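# Writing the Test Before Running the Robot

Two labs can report the same success rate for the same kitchen task and mean different things by it. One counts a trial as passed when the object leaves the counter. The other waits until the object has been set down and released. Both numbers go into a table, and a buyer compares them.

Clirnidden, which runs benchmark reviews for manipulation software, began circulating a draft protocol in January to close that gap. The draft has 55 clauses. Most concern record keeping: the seed used for each start state, the version of the simulator, the joint limits in force, and the exact condition that ends a trial.

Clause 4 has drawn the most comment. It requires that each simulated task be stored with a rendered view of its start state, lighting included. Cast shadows must stay switched on in scored runs, even where turning them off would speed up rendering. A two-arm setup can put a gripper's shadow on the work surface well away from the gripper itself, and a policy trained without such shadows may treat the dark patch as an obstacle.

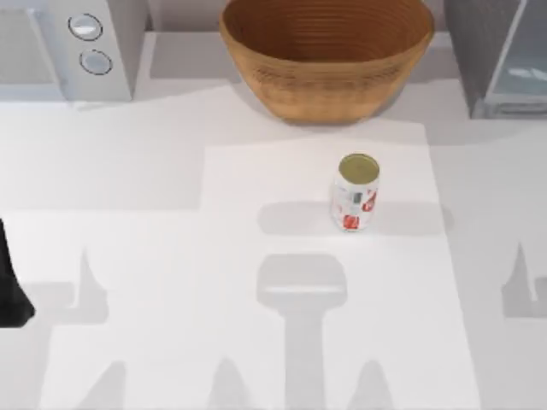 Somkiat Thongdee objects that a stored view proves little unless the physics settings are stored with it, and he wants friction and contact parameters moved from the appendix into the main text. A can with the wrong mass, he argues, will pass a visual check every time.

The reviewers have accepted part of that. The current text asks for object mass and surface friction in the same file as the view, while solver settings remain in the appendix.

Janasetti tested the draft on its own task library. Of 304 tasks, 158 lacked a written end condition. The end condition existed only in code, and in several tasks it had been changed between software releases without a note. Under the draft, results from before and after such a change may not share a column.

Failed trials are handled more strictly than in earlier guidance. A run stopped by an operator counts as a failure unless the stop is traced to a fault outside the policy, and the log must name the fault. Restarting a trial under the same number is prohibited.

Babaei has asked for a shorter version for small teams. A decision is pending, and comments on the full draft remain open.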